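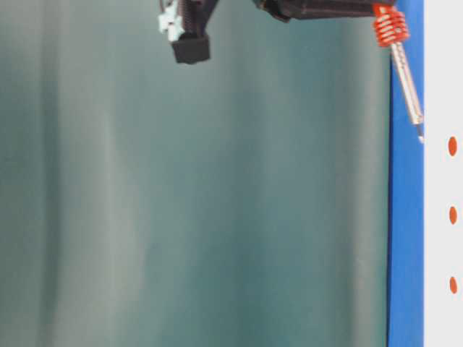 1/ Il y a une ville portuaire, Drellport, où 127 personnes ont fait la queue devant une porte qui ne menait nulle part. C'était un mois d'octobre, il pleuvait, et je pense à elles chaque fois que je vais à la poste.

2/ La porte était celle d'un ancien bureau de la compagnie Joubert, fermé depuis des années. Derrière : un mur de briques. Devant, à 8 h du matin : quatre étudiants alignés, l'air patient, payés pour ne rien expliquer.

3/ L'idée venait de Gerrit Mulder, psychologue social, un homme qui détestait attendre et qui a donc passé sa carrière à regarder les autres le faire. Il voulait savoir combien de gens se mettraient derrière ses quatre étudiants sans demander pourquoi.

4/ Il avait parié avec son collègue Vilho Rautiainen. Mulder disait vingt. Rautiainen disait zéro, « les gens ne sont pas idiots ». Rautiainen a payé le dîner.

5/ À midi, ils étaient 127 à être passés par la file. Certains y sont restés dix minutes, d'autres bien plus. Un monsieur est allé chercher un pliant chez lui et a demandé qu'on lui garde sa place. On la lui a gardée.

6/ Parmi eux, 29 ont posé la question : « C'est pour quoi ? » Consigne des étudiants : répondre « je ne sais pas trop, ça ne devrait plus tarder ». La plupart des 29 ont hoché la tête et sont restés.

7/ Relisez. On leur a dit que personne ne savait, et ils ont trouvé ça plutôt encourageant.

8/ Le plus beau, ce sont les théories. Vers 9 h, la file distribuait du charbon. À 10 h, des permis de pêche. À 11 h, une dame racontait que sa belle-sœur avait déjà été servie, et bien servie.

9/ Mulder n'avait semé aucune de ces rumeurs. Il était assis au café d'en face, à noter, et il écrit dans son carnet qu'à un moment il s'est demandé s'il ne ferait pas mieux de descendre dans la file lui aussi, « pour le charbon ».
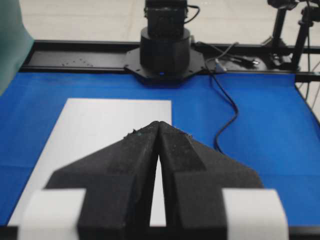
10/ Évidemment, quelqu'un a essayé de doubler. Et la file s'est défendue avec une énergie admirable – il s'agissait quand même de protéger l'accès à un mur.

11/ Rautiainen, mauvais perdant, a objecté que Drellport avait connu le rationnement et que ses habitants avaient de bonnes raisons de se méfier d'une file qu'ils auraient ratée. L'objection n'est pas bête. Il a proposé de recommencer ailleurs.

12/ Ailleurs, ce fut Mongate, station balnéaire plutôt aisée, où l'on n'avait jamais manqué de grand-chose, sauf de soleil. Cette fois devant un restaurant en travaux, le Restorano, rideau baissé, aucune date d'ouverture affichée.

13/ Trois matinées, même consigne, et 795 personnes dans la file au total. Rautiainen a repayé le dîner. Pas au Restorano, toujours fermé.

14/ À Mongate les théories étaient plus chic : un chef célèbre, un tournage, une dégustation gratuite. Personne n'a parlé de charbon. On espère selon ses moyens.

15/ Le gérant du Restorano, lui, a très mal pris la chose pendant une matinée, puis très bien. Il a avancé son ouverture et fait imprimer 3000 cartons « La table que tout le monde attend ». Techniquement, il n'y avait rien de faux là-dedans.

16/ Ce que Mulder en a tiré est plus modeste que ce qu'on lui fait dire. Il n'a jamais écrit que les gens étaient des moutons. Il a écrit qu'une file est une information, souvent la seule qu'on ait, et qu'elle coûte peu à croire quand on n'est pas pressé.

17/ Il a aussi noté que les départs se faisaient par grappes. Un seul s'en va, rien. Deux s'en vont en parlant un peu fort, et dix autres se rappellent soudain qu'ils ont laissé quelque chose sur le feu.

18/ Quant à ceux qui sont partis à Drellport, beaucoup se sont retournés au coin de la rue. Juste pour vérifier que la porte ne s'ouvrait pas à ce moment-là. Je ne jette la pierre à personne, je fais pareil en changeant de caisse au supermarché.

19/ On me demande ce qu'est devenu le monsieur au pliant. Il est resté jusqu'au bout. Quand les étudiants sont venus lui expliquer l'expérience, il a voulu savoir s'ils revenaient le lendemain, et à quelle heure il fallait arriver pour être devant.

20/ Pour ceux qui réclament la suite : Rautiainen a monté sa propre étude, sur les gens qui regardent en l'air parce que d'autres regardent en l'air. J'en parlerai un autre soir, il me faut d'abord retrouver mes notes.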